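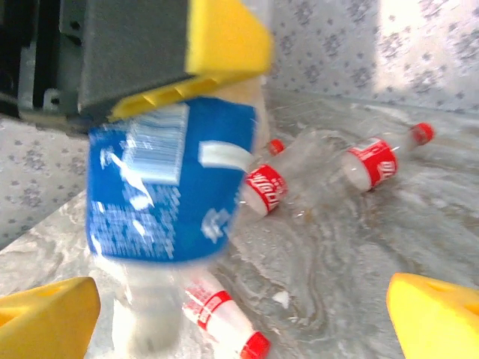
Lornell Opens Beverage Bottle Take-Back Line at Trarnerard Site

Labels and screw caps now accepted in place; intake rules simplified for households and small businesses

TRARNERARD, 2026-10-15. Lornell, a processor of used plastic packaging, has put a dedicated take-back line for clear beverage bottles into regular service at its Trarnerard site. The line accepts empty bottles from households, cafes, offices and event organizers. It replaces the mixed plastics bay, which closed at the end of the trial period.

The trial began in April and ran for 90 operating days. During that time the site logged 2,203 drop-offs. Of these, 888 came from business accounts and the remainder from households. Both groups used the same floor area and the same intake rules.

Scope of the line

The line is limited to clear, single-use plastic bottles that have held water, soft drinks or juice. Colored plastic, opaque milk bottles, detergent containers and cooking oil bottles are not part of the scope and continue to go to the general packaging stream. Bottles with a printed wrap label are accepted when the plastic underneath is clear.

Bottles must be empty. Rinsing is recommended for juice and sweetened drinks and is not required for water. A small amount of residual moisture does not affect processing. Bottles containing food waste, cigarette ends or other foreign material are rejected at intake and go to residual waste.

Bottles may be flattened or left in their original shape. Flattening reduces the volume of a delivery but has no effect on acceptance. Bottles that have been cut open, melted or painted are not accepted.

Labels and caps

Under the previous rules, customers were asked to remove labels and caps before delivery. That instruction has been withdrawn. Labels of film or paper should be left on the bottle, and the screw cap should be put back and tightened by hand.

"Loose caps were the largest single source of small-fraction loss in the old bay," said Vilhjálmur Norðdahl, process engineer at Lornell. "They fall through the screen ahead of the sorting table and end up in the sweepings. A cap that is on the bottle travels with the bottle as far as the grinder, and the two plastics are separated afterward in the float tank."

Bottle bodies of the type accepted are generally made of PET, which sinks in water. Caps are generally made of polyethylene or polypropylene, both of which float. The ground material passes through a washing stage and then the float tank, where the cap fraction is skimmed from the surface. Label film is removed in two steps: an air separator takes out the dry, loose pieces before washing, and the remainder is released in the wash.

Adhesive residue is monitored on each batch. Batches that exceed the internal limit are returned to the wash stage and tested again before release.

Intake and sorting

Material is tipped onto a hard floor, spread out and checked by hand before it goes to the sorting table. Staff remove non-bottle items at this point. Full or partly full bottles are set aside, emptied over a floor drain and returned to the batch.

Spreading the bottles in a thin layer is slower than feeding directly from the bag. Lornell tested both methods during the trial and retained the floor check. Direct feeding allowed film bags and metal cans to reach the sorting table, and each stoppage required the belt to be cleared.

"The floor check sets the pace for everything behind it," said Tyyne Eskola, shift supervisor. "A bag tied with a double knot takes longer to open than it takes to check the contents. We would prefer open crates, or bags that are folded over at the top."

The sorting table is staffed by 2 operators per shift. Bottles are sorted by plastic type and color. Brand, bottle size and label design are not sorting criteria, and bottles bearing a barcode are not scanned. The line is not part of any deposit scheme and pays no refund on individual bottles.

Customers holding bottles eligible for a deposit refund elsewhere should return them through the relevant scheme. Bottles that have been tipped onto the intake floor cannot be given back.

Terms for business customers

Business customers may deliver in their own crates or use crates supplied by Harb, the contract hauler for the Trarnerard site. Harb crates are stackable, have open sides for drainage and are exchanged one for one at the gate. Collection from customer premises can be arranged under a separate agreement.

Deliveries are weighed on arrival and a receipt is issued. The receipt states gross weight, rejected weight and net accepted weight. No acceptance fee is charged on net accepted weight. Rejected material is billed at the residual waste rate in force on the day of delivery.

"Several cafes were storing bottles in the same bags as cups and food trays, and the rejected share was high," said Hiba Saliba, who manages business accounts at Lornell. "Once a separate crate was placed next to the counter, the rejected share on those accounts dropped to a level we no longer need to discuss with them."

Existing accounts transfer automatically. Customers that used the mixed plastics bay and also deliver trays, tubs or film will need to book those materials separately.

Output

The line produces washed clear PET flake and a mixed polyolefin fraction from the caps. Clear flake is supplied to Brorkix, which uses it in the manufacture of strapping and thermoformed sheet. The cap fraction is sold as regrind for injection-molded goods such as crates and pallets.

According to Pascal Mühlbauer, materials buyer at Brorkix, flake from the trial was used without a change to existing dryer settings. "Color and moisture are the two values we look at first," he said. "Both were within our purchase specification, and we have moved from single lots to a standing order."

Next steps

Lornell plans to add a second floor drain to the intake area and to replace the screen ahead of the sorting table with a finer mesh. Intake will continue during this work. A decision on accepting light blue and light green bottles will be made after the mesh has been fitted and test batches have been run.

About Lornell

Lornell collects, sorts and processes used plastic packaging from household and commercial sources. Its products include washed flake and regrind for industrial customers.

Press contact

Ziad Smadi
Communications, Lornell
Trarnerard site office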